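I spent most of July collecting fruit demonstrations for our two-arm cell, and the set is now at 509 episodes. Usha Marar and I split the driving between us. Hauke Wiegand does the checking, usually late in the afternoon when the rest of us have stopped being useful.

The task is simple to say out loud: pick up a piece of fruit and put it on the plate. Training a policy on it takes more variety than I expected when I started. My first 100 episodes were nearly all the same. I had been laying the fruit out the way I would set a table, with the big pieces in front and the small ones tucked behind, and the model learned my layout very well. Nandini Warrier moved one avocado to the other side and the arm went to where it used to be.

Now we mix things up between episodes. The grapes get turned, the strawberries get spread out or pushed together, and we switch which arm does the pick. Small pieces next to big ones are the hard part – a cherry beside an avocado is easy to miss and easy to knock.

I threw out 48 episodes last week. Most had a long pause in the middle where I was deciding what to do, and a model will copy a pause as happily as anything else. The others had me letting go too high over the plate. I try to bring the fruit right down before I open the gripper, and Usha is better at that than I am. 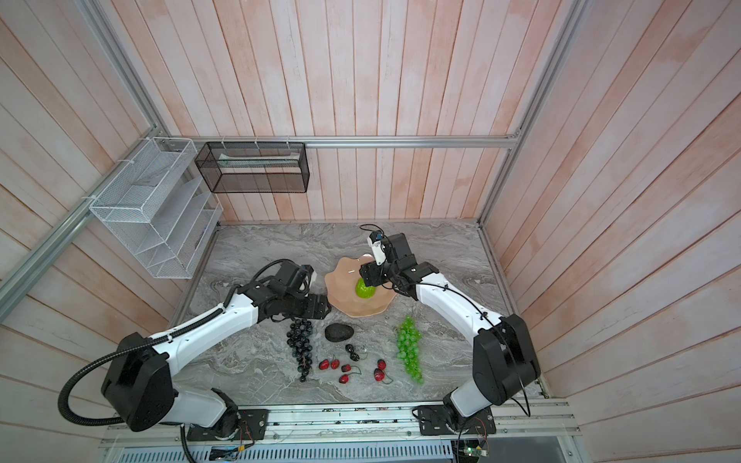
## What's left

Arsalan Jatoi wants 2 more sessions with the plate moved off center before he starts the next training run. I also need to rewrite the episode labels, which still say "fruit" for everything. I'll post the results once the run is done.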